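About Vandel

Software for robot hands that work in ordinary rooms

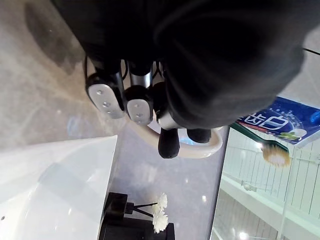 Fingers at a cup handle, next to the washbasin. Wrist view.

Vandel is a software company. We write the programs which let a robot hand see an object, decide how to hold it and control the force of each finger. We do not build hands or arms. Our customers already have these, and they come to us when the demonstration works on the laboratory table but does not work in a bathroom or a kitchen.

The company was started by Valentin Besson, who had worked for many years on control of packaging machines. In the beginning he was alone with one rented desk and an old test arm. Today we are 19 people, most of them programmers, and we share a building with a printing shop. The entrance is at the side, please use the second bell.

What we make

Wustus is our perception software. It takes the pictures of a small camera near the wrist and estimates where the handle, the edge or the opening of an object is. A wrist camera is close to the work, but the hand hides a large part of the view, and white cups in front of white tiles are still difficult for us. Wustus therefore keeps a memory of the places it has seen earlier in the movement, and it gives every estimate a number for how sure it is.

Brito is the planner. It receives the estimates from Wustus and proposes a path for the arm and a closing order for the fingers. If the number is too low, Brito asks for another look before it continues. Our test library for Brito has 774 recorded grasps, of which 294 are with cups, mugs and jugs. We run the complete library every night, and the results are on the screen in the corridor before the first coffee.

Sinar is the smallest product and the one our customers open most often. It is a viewer for logs. You can put the camera picture, the finger contacts and the decisions of the planner on the same time line and step through them slowly. We made it for ourselves, then two customers asked for it, and since June it has its own licence.

How we work

Each customer has one engineer as a contact, and this person also writes the code. We prefer to visit you first and see the real room, with its lamps and reflections. Every Thursday afternoon we do not take meetings, and we read the failed grasps of the week together.

Working with us

We are looking for one developer with good C++ and some experience in motion planning. The working language is English, and it does not need to be perfect. Please write to Valentin and add a piece of code you like.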